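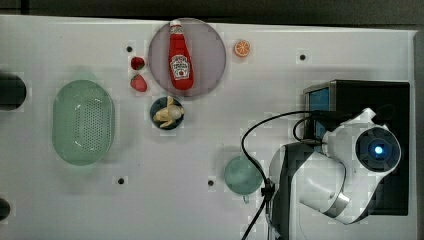
図1 食材模型の片付け課題の作業台。ケーブルはアームの土台から台の上を回り、アームのクリップで留めてある。

卓上アームによる食材模型の片付け動作中に発生した停止と、その原因調査について
クリンホム研究室 卒業研究中間報告

1. 課題の概要
本班では、卓上に置いた食材の模型をアームでつかみ、指定の容器に入れる動作を題材にしている。制御プログラムは研究室で代々使われてきたPoltoを改造したもので、把持部の指令と状態の読み取りには別のプログラムZiterを使う。PoltoがアームをXYZの目標位置まで動かし、到着の合図を受けてZiterが指を開閉する。
イチゴ、輪切りのオレンジ、バナナ、横にしたケチャップのボトルなどを台に並べ、緑の楕円形のかごに移す順番を毎回変えて試行した。当初の目的は順番による所要時間の違いを調べることだったが、途中で下記の不具合が出たため、今回の報告では不具合の調査を主な内容とする。

2. 起きたこと
3月に行った166回の試行のうち、29回でアームが動作の途中で止まった。止まり方は二種類あった。
一つ目は、アームの外力検知による保護停止である。画面に警告が出て、解除の操作をするまで動かない。
二つ目は、警告が何も出ずに指だけが反応しなくなるものである。アームは目標位置まで進み、Ziterからの「閉じた」という返事を待ち続ける。この状態では指が開いているのか閉じる途中なのか、プログラム側からは区別できない。
二つ目の停止のとき、班員の一人が指に挟まったイチゴを取ろうと手を伸ばし、その直後に通信が戻って指が閉じた。指先が軽く触れただけでけがはなかったが、研究室内のヒヤリハットとして届け出た。届け出の後は原因がわかるまで自動での連続試行を中止し、一回ごとに非常停止ボタンを持つ係を決めて行った。

3. 最初に疑った原因
はじめは外力検知のしきい値が厳しすぎると考えた。かごの縁に指先が当たっているように思えたからである。そこで、かごに近づくときの高さを上げ、速度を半分に落とした。保護停止は少し減ったが、指が反応しなくなるほうは減らなかった。
次にZiterの待ち時間の設定を調べた。返事を待つ時間に上限がなく、通信が切れても永久に待つ書き方になっていた。これは明らかに直すべき点だったので上限を付けたが、通信が切れること自体の説明にはならない。
この時点で一週間ほど使ってしまった。ログの時刻と関節角度を先に並べて見ていれば、もっと早く気づけたと思う。

4. ログの見直し
助言をいただいたナンタナ・タナサーン(Nantana Tanasarn)さんから、止まった瞬間の手首の角度だけを抜き出してみるように言われた。抜き出すと、二つ目の停止はすべて、手首を同じ向きに大きくひねった後に起きていた。台の奥側のものを取ってから、かごの上へ戻る経路である。逆に、かごに近いものだけを扱った試行では一度も起きていなかった。
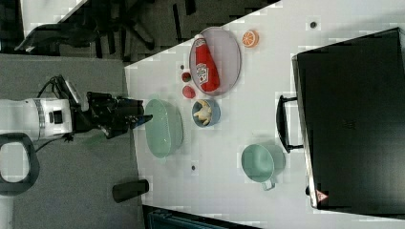

経路がわかったので、アームの電源を入れたまま手動の低速モードに切り替え、同じ姿勢を順に再現した。手首を回していくと把持部のケーブルのたるみがなくなり、さらに回すとコネクタの根元が斜めに引かれる。この位置でケーブルを指で軽く押すと、Ziterの状態表示が切断と接続を繰り返した。
ケーブルの固定の仕方にも問題があった。クリップから把持部のコネクタまでの長さは323 mmだったが、問題の姿勢ではそれでは足りない。一方で土台側には余りがあり、台の上に大きく垂れていた。余っている側と足りない側が逆になっていたことになる。
土台側の垂れた部分は保護停止の原因にもなっていた可能性がある。アームが低い位置を通るとき、ケーブルが台の上のコップに引っかかるのを二回確認した。ただし保護停止の全部がこれで説明できるかは確かめていない。

5. 対策
(1) クリップの位置を土台側へずらし、把持部側に長さを回した。手首を動作範囲の両端まで回してもコネクタが引かれないことを手動で確認した。
(2) コネクタの手前に結束バンドで受けを作り、引っ張りの力が端子に直接かからないようにした。
(3) Poltoの経路計画に手首角度の制限を加えた。制限により遠回りになる経路があり、所要時間は延びる。
(4) Ziterの返事が時間内に来ない場合は、アームも同時に停止させ、通信が復帰しても自動では再開しないようにした。再開には操作者の確認入力が必要である。
(5) 台に手を入れる前に必ず非常停止ボタンを押すことを、手順書の一番上に書いた。以前の手順書では「停止を確認してから」となっており、何をもって停止とするかが書かれていなかった。

交換用のケーブルはゴランス(Gollance)に注文中で、届くまでは現在のものを使う。端子の接触はすでに悪くなっている可能性があるため、対策後の試行も当面は低速で行う。

6. 対策後の状況
低速での試行を再開した範囲では、指が反応しなくなる停止は出ていない。保護停止は一回あった。ログを見ると、かごの上で指を下げたときに記録された外力が大きく、ケーブルとは別の原因と考えている。かごの位置が試行ごとに少しずれるので、台に目印を付けて置き直すようにした。
試行の数がまだ少ないため、不具合が解消したとは判断していない。

7. 残っている作業
・ケーブル交換後に通常の速度で同じ経路を繰り返し、停止の有無を記録する。
・中止前のログは564行分で時刻がずれている。PoltoとZiterの時計を合わせる処理を追加し、ずれた部分は所要時間の集計から外す。
・順番による所要時間の比較は、手首角度の制限を入れた状態で最初からやり直す。制限前のデータとは混ぜない。
・ヒヤリハットの届け出に、対策(4)と(5)の内容を追記して再提出する。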